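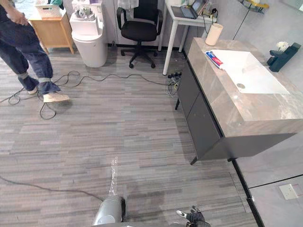

December, dye bench, started 7 am

Eucalyptus on wool again, second go at the Strickland bark. Last month's lot came out a thin tan and I put it down to old bark, but Harriet thinks the pot never got hot enough for long enough. Same bark this time, longer simmer, so we find out which of us is right.

Yarn is the Flerby two-ply, undyed, from the cone Glenys left on the shelf. Wound 11 small skeins last night and tied them in figure eights, loosely. One stays undyed for the card. Skeins soaked overnight in plain tank water with a drop of wool wash, then rinsed. Two of them floated and had to be pushed under with a plate. The centres can stay dry if you don't check, and that was half the trouble with the patchy batch in winter.

Mordant: alum on four, iron on two, nothing on the other four. Alum is from the Monis tub, which is nearly finished. Iron is the jar of rusty nails and vinegar. Strength unknown as usual. We really should buy the powder and weigh it, but Amos likes the jar.

Bark pot: 200 g dry, broken up by hand, into the big stainless pot with enough water to cover. Brought up slowly on the back burner. First colour in the water before eight, more brown than red. Smell strong by mid-morning, back door propped open.

9.30 am - Strained through the old curtain. Should have done it twice, there were still bits in the bath and they leave specks. Picked out what I could with a spoon. Alum and plain skeins in together. Iron skeins kept back for the small pot, as the iron gets into everything else if you let it.

10.15 am - Plain skeins already orange. Alum ones a bit yellower and behind them. I expected the alum to be ahead. Verna says she had the same result with leaves and stopped bothering with alum for eucalyptus altogether. Worth noting on the card, even though the book says otherwise.

Noon - Held at a low simmer, lid on, turned the skeins every so often with the dowel. Demetrius came by for the scales and took the good thermometer as well. I had to use the jam one, so treat today's temperatures as guesses. No number written down, just small bubbles at the side of the pot.

2 pm - Heat off. Took one plain skein out early and left the rest to cool in the bath. Early one is a clear rust orange, even all the way through. Iron pot went a flat grey-brown, darker than I wanted. Less time next round, and test a bit of scrap yarn first.

So Harriet is probably right about the heat. Bark was the same bag, and I can't see what else I changed apart from the extra soaking. To be fair about it I'd need to run a short simmer beside a long one with the same soak. There's enough bark left for that if no one uses it for mulch.

Still to do:
Rinse the rest in the morning, iron skeins last and in the other tub.
Snip a length from each for the card, label before they get mixed up.
One length of each colour on the window sill under foil, half covered, for fading.
Order alum.
Ask Glenys if the Muda cone is the same wool or a blend. It feels slipperier.
Get the thermometer back.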